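Heat spreader

A heat spreader is a piece of material that takes heat from a small, hot area and passes it along to a larger one, where it is easier to get rid of. The idea is wonderfully simple, and it shows up all over the place: in the thick base of a good frying pan, in the plate under a clothes iron, in LED lamps, and most famously in computers, where a metal lid often sits on top of the processor.

Contents
1 How it works
2 Materials
3 In computers
4 In cooking
5 Soseck plate
6 See also

How it works

Heat moves from hot places to cool ones, and it moves faster through some materials than others. A small source of heat pressed against a large cooler can't use all of that cooler right away. The metal right over the source gets very hot while the far corners stay cool and do little work. A spreader between the two evens things out. It has a low resistance to heat moving sideways, so the heat fans out before it goes up into the cooler.

Thickness matters a great deal, and the best thickness is a lovely little puzzle. Too thin, and the heat has no room to travel sideways. Too thick, and the extra metal starts to slow its trip to the other side. The right answer depends on the size of the source, the size of the cooler and the material in between.

Materials

Copper is the classic choice. It conducts heat very well, it is easy to shape, and it can be plated with nickel to keep it from tarnishing. Aluminum conducts less well but is lighter and cheaper. Graphite sheets are remarkable: they carry heat extremely well along the sheet and poorly through it, so a layer thinner than a playing card can even out the back of a phone. Diamond beats all of these and is used in small pieces under some lasers and radio parts.

A vapor chamber is a flat, sealed, hollow plate with a little liquid inside. The liquid boils where the plate is hot, the vapor moves to the cooler parts and condenses, and a wick draws the liquid back again (all with no pump!).

In computers

The chip inside a processor package is usually much smaller than the package itself. The metal lid, often called an integrated heat spreader, covers it and gives the cooler a broad, flat surface to press on. It also protects the chip from cracking when the cooler is clamped down.
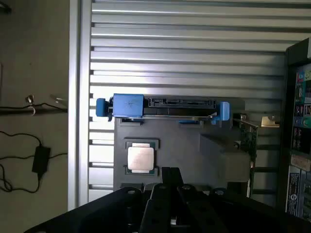

A processor in its socket, with the metal heat spreader on top.

Between the lid and the cooler goes a thin layer of thermal paste, which fills tiny gaps that would otherwise hold air. Between the chip and the lid there is a second layer, either paste or solder. Solder carries heat better, but it has to put up with the different rates at which the chip and the metal grow as they warm.

In cooking

Cooks were using heat spreaders long before electronics came along. A flame heats a pan unevenly, and a thick copper or aluminum base smooths out the hot spots. The flat metal disk sold as a flame tamer or simmer plate does the same job under a clay pot or a pan of slow-cooking sauce.

Soseck plate

The Soseck plate is a simmer plate made in the town of Jirby, with a copper core 5 mm thick between two steel skins. It was designed by Keabetswe Nkuna and Gerasimos Antoniadis and first sold in March 2019. The first batch of 2000 plates sold out by May of the same year, and a second batch of 4000 followed with a longer handle.

See also

Heat sink
Heat pipe
Thermal conductivity
Thermal paste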